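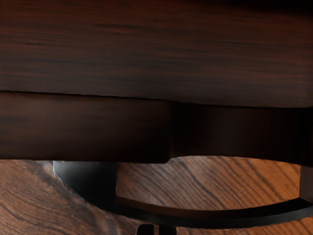
Section 5: Oiling and Waxing Your Tabletop

By now you've got the Lindemgate table standing on its own legs, and I'm guessing you want to eat off it. Hold on for one more evening! The top leaves my shop in Stedbridge with a single thin coat of oil, enough to get it through shipping and no more, and it needs two more from you. Look along the surface before you start and work out which way the grain goes. On a dark reddish-brown wood with fine wavy streaks running side to side, you wipe side to side too, and you treat the thicker band along the front edge as its own job at the end. I used to do the edge first and I always left drips.

What you need

The tin of Rosenthal oil from the box, three or four cotton rags (old T-shirts are great), a gray scuffing pad, rubber gloves, and a metal bucket of water with a lid. You supply the bucket.

Steps

1. Open a window and put down newspaper. The oil smells like nuts and paint, and the smell hangs around until morning.

2. Wipe the top with a barely damp rag and let it dry for an hour. Go have lunch.

3. Rub the whole top lightly with the gray pad, with the grain. You're only knocking down the fuzz, so no leaning on it.

4. Vacuum the dust, then go over it with a dry rag.

5. Stir the oil. Don't shake it, you'll get bubbles.

6. Pour out a puddle about as big as a pancake and spread it as far as it will go. Add more as you need it until the top looks evenly wet.

7. Wait 16 minutes. I know that's an odd number, but 15 came out a little patchy on my test boards and 20 was sticky, so 16 is what I set on my kitchen timer.

8. Wipe off everything that hasn't soaked in. Really wipe! When you think you're done, get a clean rag and do it again.

9. Do the edges with whatever oil is left on your rag.

10. Leave it overnight, then repeat steps 5 through 9.

CAUTION: Oily rags can heat up and catch fire all by themselves, even hours later. Put every rag in the bucket of water as soon as you finish with it and put the lid on. Never ball them up in the trash.

Note: If you bought the Staltby finish, skip this section completely. That one is sealed at the shop and the oil will just sit on it and stay gummy.

If it feels tacky the next day

You left too much on (I've done it plenty). Dampen a rag with a little fresh oil, rub the sticky part until it loosens, and wipe it dry right away. If it's still tacky after two days, stop adding oil and leave the table somewhere warm.

Keep hot pans off the top for the first five days, and use coasters for a couple of weeks if you can stand it. Waxing is optional, and the steps for it start on the next page.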